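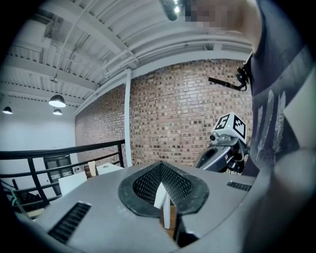
Vilgot Rønning wrote in to ask whether the jaw opening can be recovered from the wrist stream alone, without an encoder on the fingers, and whether the answer changes once something is held between the pads. It can, within the limits given under Jaw opening. A held part changes the result only where it hides the pad edge from the lens.

Flemeo Replay 4
Offline reconstruction and checking of hand-held gripper recordings

Overview
Flemeo Replay reads recordings made with a hand-held gripper and writes out trajectories that an arm controller can follow. It runs on a desktop computer after the session. It does not control hardware and does not need a live connection to the tool. Cubes carrying square fiducial markers, with a different pattern on each face, are used as moving reference bodies wherever they come into view.

Input
Wide-angle video from one or more tools, with the lens calibration file
Inertial data on the same clock, if recorded
Marker cube definition: edge length, border width, pattern for each face
Optional mask for the parts of the tool that are always in view

Pose tracking
The tracker combines visual features from the room with marker detections. Fixed structure such as brick, railings and roof beams is used for the room map. The tool body is masked before feature extraction. A person or a second arm moving through the view is rejected by motion consistency, and no separate person detector is loaded.

One visible cube face gives a full pose, but the solution can flip when the face is small or nearly square to the lens. With two faces in view the flip is resolved in the same step. With one face, Replay keeps both candidates until later images settle the matter. If they never do, the segment is marked "ambiguous" and left out of export.

Jaw opening
The opening is measured from the outline of the finger pads. Black pads on a gray body give a usable edge in ordinary indoor light. A jaw close to the lens will be out of focus, and the fitter uses a blurred edge model for it. Set jaw.model to "soft" for this case. The default is "sharp".

When an object covers part of the outline, the fit continues on the remaining arc. Below 62 percent of visible outline the value is held from the previous image and flagged. Held values are never smoothed into measured ones.

Planning check
Each trajectory is tested against the target arm before export. The check covers joint limits, joint speed, self-collision and reach. Segments that fail are listed with the first failing joint. The check does not repair them. Use the Bunting plug-in if retiming is wanted.

Output
Tool pose in the room or cube coordinate system
Jaw opening, with a measured or held flag
Segment table with status and failure code
Lens-corrected images, optional

Known limits
Bright lamps inside the view can wash out a marker border. Lower the exposure when recording, as the border cannot be restored later.
Glossy arm covers produce false features. Add the cover to the mask or raise track.min_age to 9.
Marker faces at the extreme rim of a wide-angle image are detected but carry no weight in the pose.
Error 2187 means the cube definition and the detected patterns disagree. In most cases two faces have been swapped in the file.

Changes in this version
Soft jaw model added.
Ambiguous segments are now kept in the segment table. They used to be dropped without a message.
Importer for Trovbridge session folders rewritten by Siebe Dierckx. Folders with spaces in the name now load.
Command line option --flat removed.

License and ordering
Licensed per workstation, with updates through the end of the version. Floating licenses are handled by Dedmont. State the tool model and the lens when ordering so that the matching calibration template can be included.

Related items
Flemeo Cube Editor
Bunting retiming plug-in
Calibration templates
Release notes, May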